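Section 7. Setting up the Kulard cell for desktop teardown

This section covers the daily set-up of the gripper and wrist camera, and the placement of a desktop tower in the work area. It assumes that the arm has been mounted and leveled as described in Section 2. Keep the teach pendant within reach the whole time.

CAUTION: Unplug the tower from wall power before it goes into the cell. Press its power button once and hold it for 11 seconds to drain what is left in the supply. Do not open the power supply itself at any point.

7.1 Placing the tower

1. Take off the side cover and set it outside the reach of the arm.
2. Stand the tower at an angle, with the open side toward the arm. The wrist camera should see the label on the power supply and the plastic drive carrier in the same view.
3. Check that no cable lies between the gripper and the case.
4. Jog the arm to the approach position at low speed.
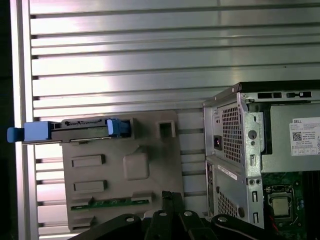
Alper Tokgöz

5. Compare the live view with the stored view for the model. The power supply and the carrier are the two features to match. If both are off in the same direction, move the tower. If only the carrier is off, move the carrier and leave the tower alone.
6. Save the position under a new name. The Hollavar controller will overwrite an old position without asking.

Note: Bare sheet metal throws bright reflections into the camera. Turn the overhead light down before you change the exposure. The factory exposure value is 117 and suits most rooms.

7.2 Checking the gripper

1. Put the cell in hold and wait for the brake to click.
2. Go over every screw on the linkage plates with a hex key. They should be snug. Do not lean on the key – the threads in the plates are shallow.
3. Open and close the fingers by hand. The travel should feel even on both sides.
4. Wipe the fingertips with a dry cloth. Oil on the tips is the usual cause of a dropped part.
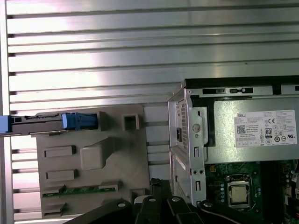
5. Run the finger test from the Service menu. It takes almost 7 minutes, and the fingers must stay clear of the case until it ends. A result of "uneven" means one link is tight. Loosen that link a quarter turn and run the test again.
6. Write the cycle count in the log. Replace the pivot screws at 1,159 cycles or every February, whichever comes first.

7.3 First reach into the case

1. Set the speed to low and the grip force to the lowest step.
2. Bring the fingers in through the open side. Stay clear of the wires coming from the power supply.
3. Stop short of the first contact point and look at the clearance on both sides of the linkage. The plates are wider than the fingertips and will touch the chassis first.
4. Step forward in small moves until the fingertips are level with the part.

CAUTION: If the arm stops on a force limit, do not clear the alarm with the fingers inside the case. Back out along the same path, then clear it.

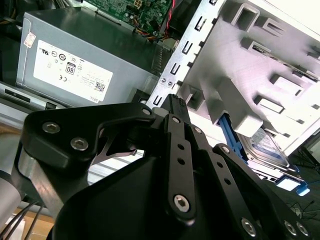

Naveen Kashyap: On our Shearer mount the back-out path in step 4 of the restart list wasn't saved unless hold was pressed first. Worth adding a line. We lost a morning at Delley over it.

Added to the restart list below.

7.4 Restart after a force stop

1. Press hold.
2. Select Path, then Reverse.
3. Back out until the whole gripper is outside the case.
4. Save the back-out path. On a Shearer mount, check first that the hold light is on.
5. Clear the alarm and repeat 7.3 from step 1.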